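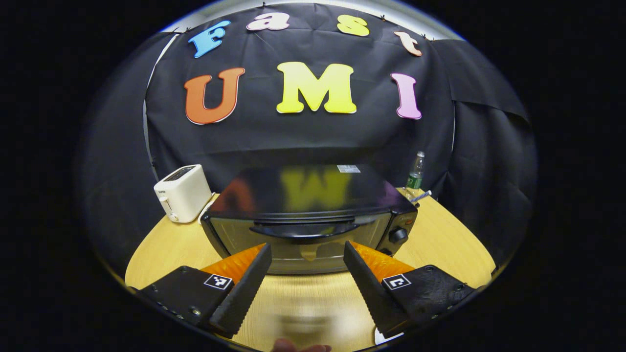
From: Audrey-Anne Sawatzky
To: Demonstration collection list
Date: 2 August 2021
Subject: Re: Toaster oven episodes, open questions

Dear colleagues,

Thank you to Bereket for the questions sent to the list. Replies follow his text.

Bereket Asfaw wrote:
> The Sibiya plan asks for 600 episodes with the toaster oven. We have
> submitted 147. Two points need a decision before we continue.
> 1. May the oven stay at the center of the round table for every
> episode, or should it be moved between sets?
> 2. Are episodes in which the fingers miss the door handle on the
> first try to be kept?

On the first point, the oven should be moved after every 14 episodes. The white toaster and the bottle may remain on the table, but their positions should also change. Operators are asked to keep the door handle in view between the open fingers at the start of each episode.

On the second point, please keep these episodes if the door is opened in the end, and mark them "retry" in the log. Episodes that are abandoned should be logged and left out of the upload.

Both square markers must be visible at the start. Lametti will return any set in which a marker is covered.

The total for all kitchen tasks remains 2000 episodes, due in October. Groups working on the Groreck tasks should continue under the existing instructions.

Sincerely,
Audrey-Anne Sawatzky
Data Collection Office, Stoteck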